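New-build deposit and selection deadlines at Olvera
Posted June 12, 2019 in Buying New Construction

Tiburcio Carrillo
We signed a purchase agreement for a Cleren plan at Olvera, lot 769. The agreement allows 9 days for structural options, but the design center gave us a later date.
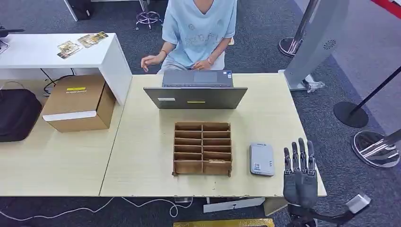

The sales office says both dates are correct. Which one controls, and can we still add the covered patio?

Asanka Patwary
The signed agreement controls unless an addendum changes it. Structural options usually close first, before the permit set is submitted. Finishes close later.

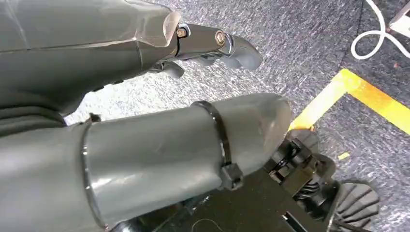

Does a verbal extension count?
Get it in writing, signed by the builder. Most agreements exclude verbal changes.

The patio changes the foundation plan, so treat it as structural. Ask for the option price and the cutoff in the same addendum. 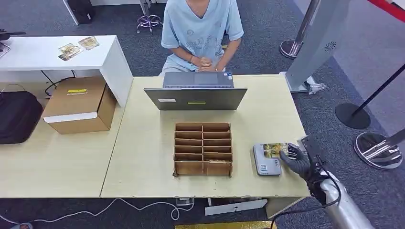
What happens to the option deposit if the loan is denied?
It depends on the financing clause. Many builders refund the base deposit and keep option money once work is ordered.

Brernlow
Same plan at Gullell, closed in January. Our patio request went in 3 days after the cutoff and was refused. Price was over $9,000 anyway. Check the setback on your lot too. 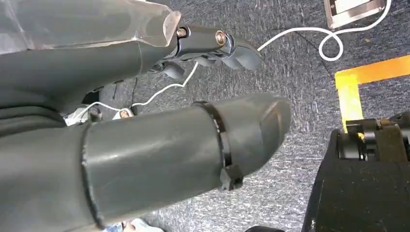
Gripper with clear shell and black fingertip

Form 1019 in our packet was the change request. Yours may have a different number.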